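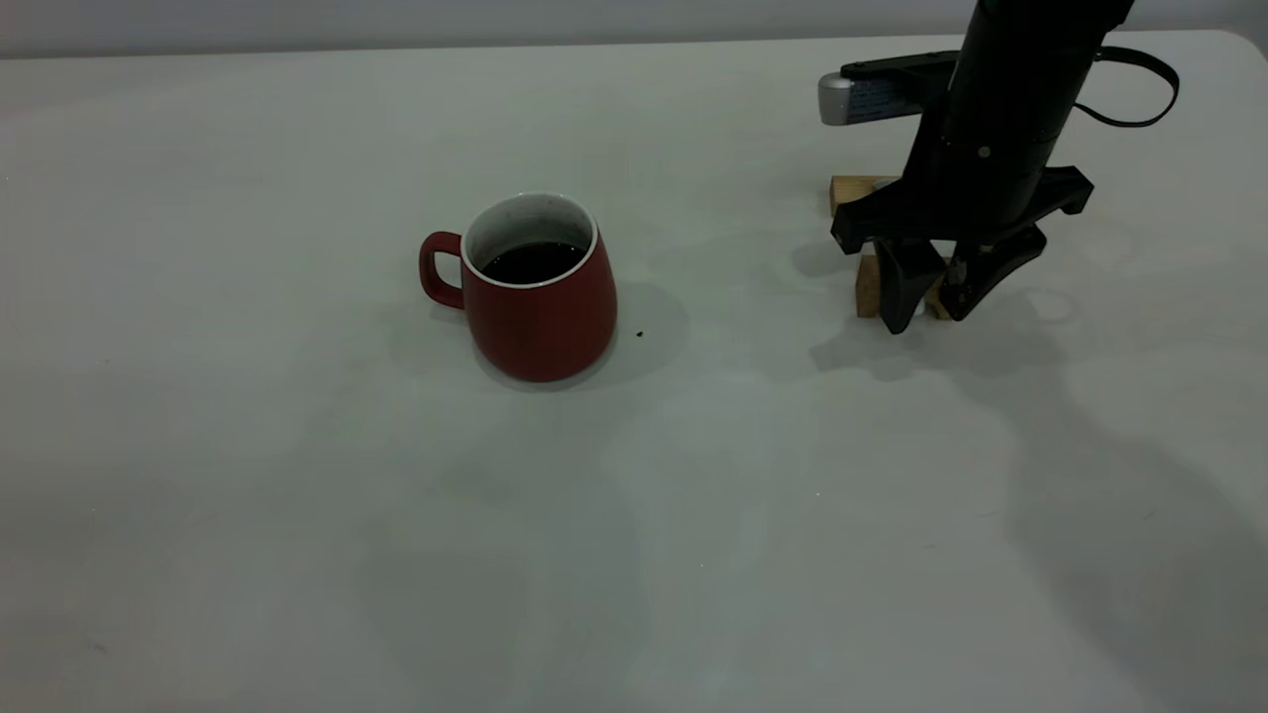 A Day at the Riddale Pottery Open House

I have wanted to get to Riddale for years, and this August I finally got in the car and did it. The pottery opens its doors to the public for one weekend each summer, and the rest of the year you have to be content with the little shop in Reltby, where the shelves are pretty but you never get to see where anything comes from. So off I went with a sandwich, a full tank and my sister's old road atlas (my phone gives up in those hills, and it gave up right on cue just past the quarry).

It's a 124 mile drive from my place. I'd planned on a lunchtime arrival and instead rolled in before ten, which meant easy parking and a first look at the yard before the crowds came up from town. There was a kid selling lemonade by the gate. Get the lemonade!

The clay room

The tour starts in the clay room, and you sign up for a slot at the front desk. Mine was led by Annatjie Pillay, who has been throwing pots for most of her life and talks about clay the way my uncle talks about tomatoes. She had us all squeeze a lump of the local stuff and then a lump of what they buy in, and even I could feel the difference. The local clay is gritty and kind of short, so it cracks if you push it. They blend it into the body for their big garden pots and leave it out of the tableware.

After that came wedging, which I'd always thought was like kneading bread. It's much harder on the shoulders. I did two minutes of it and had to go stand by the window.

Handles got their own little session, and I could have stayed for three of them. Riddale pulls its handles by hand, straight off a fat carrot of clay, with a bucket of water close by. Annatjie made one in the time it took me to find my glasses. Then she let us try, and mine came out looking like a shoelace. The lady next to me made a perfect one on her first go and I'm still a tiny bit sore about it.
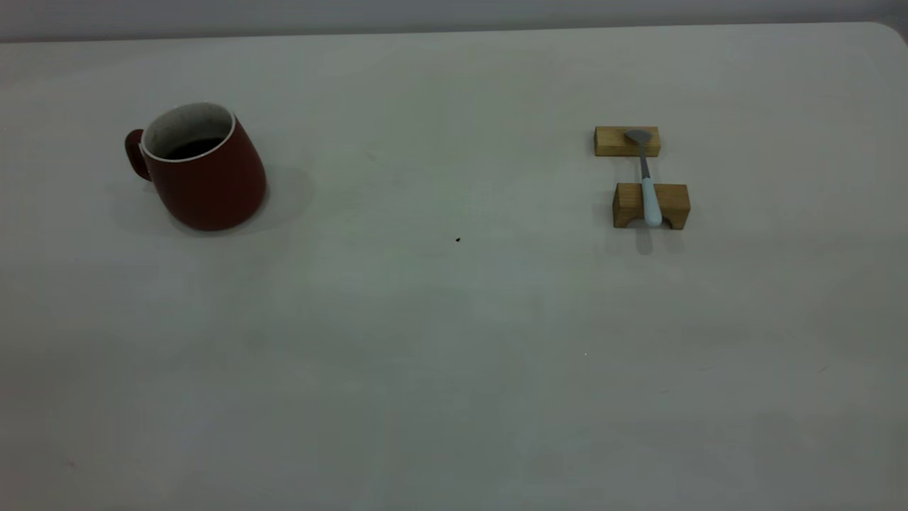

What I hadn't thought about before is how much a handle changes the whole feel of a mug. Put it too high and the thing tips away from you once it's full. Too low and your knuckles hit the table. She passed around a tray of rejects so we could feel all the ways to get it wrong, and I recognized at least two mugs from my own cupboard, so to speak.

Glaze and the big kiln

The glaze shed is across the yard, and you have to wear a borrowed apron. Buckets everywhere, all of them labeled in grease pencil, and most of them a color that has nothing to do with what comes out of the kiln. The one they call Isen looked like pink milkshake and fires to a deep iron brown. There's a wall of test tiles in there, each with a number scratched in the back, and the highest one I turned over was 361. I asked if they ever throw any out and got a look.

Reds are the tricky ones, apparently. I asked a lot of questions about reds because I love a red mug with a white inside, the kind where you can see how much coffee you have left. The glazer told me the two colors meeting at the rim is where things go wrong, with the red wanting to creep over the edge, and that a clean line up there takes a steady wrist and a damp sponge. I've been checking the rims of every cup I pick up since. 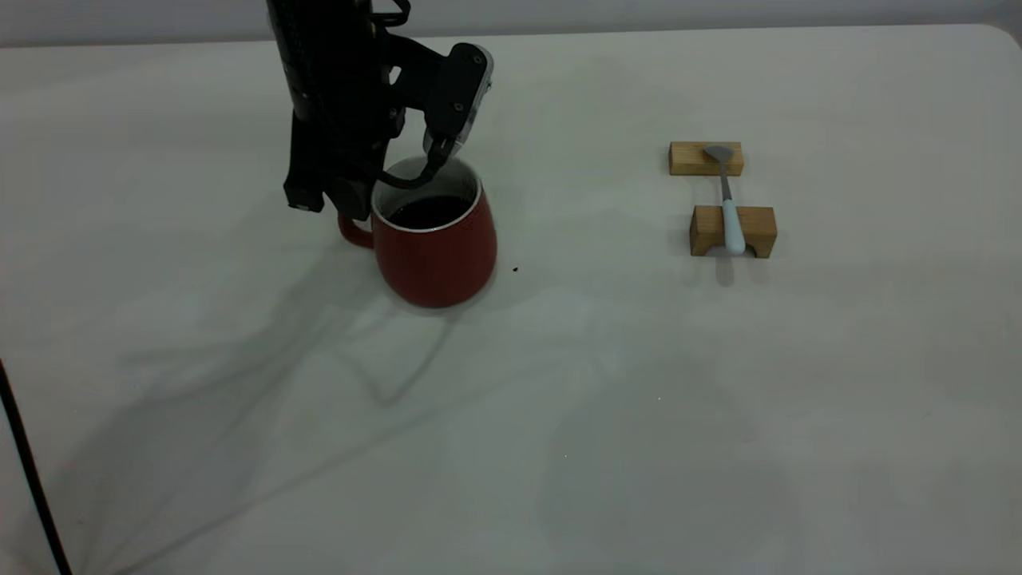
Then the kiln, which everybody calls Vogler. I never did find out if that's the maker or just a nickname. It's big enough to walk into, and they had it cooled and open so we could. The inside of the arch is all shiny and drippy from years of firing, and it smells like a fireplace in spring. A full firing with cooling takes about 7 days before they'll let anybody unbrick the door. I would be terrible at this job. I can't even leave a cake alone.

Lunch, and the seconds table

They do a simple lunch in the barn: soup, bread, a slab of cheese and as much coffee as you want. The soup was pea and mint and I went back for more. Eat early if you go, as the line was out the door by the time I left.

The seconds table is the real reason half the people come, I think. Everything on it has some small fault, a pinhole or a wobble or a foot that isn't quite level, and it's priced to move. I came home with a butter dish, a little jug with a speckle in the wrong place, and a soup bowl I didn't need. I also put down and picked up a huge salad bowl so many times that a man asked me if I worked there.

If you're thinking of going next year: wear shoes you don't mind getting dusty, bring cash for the seconds table, and sign up for the handle session as soon as you get in. The road back through Reltby is slow in the late afternoon, but there's a farm stand on the left just after the bridge with very good peaches.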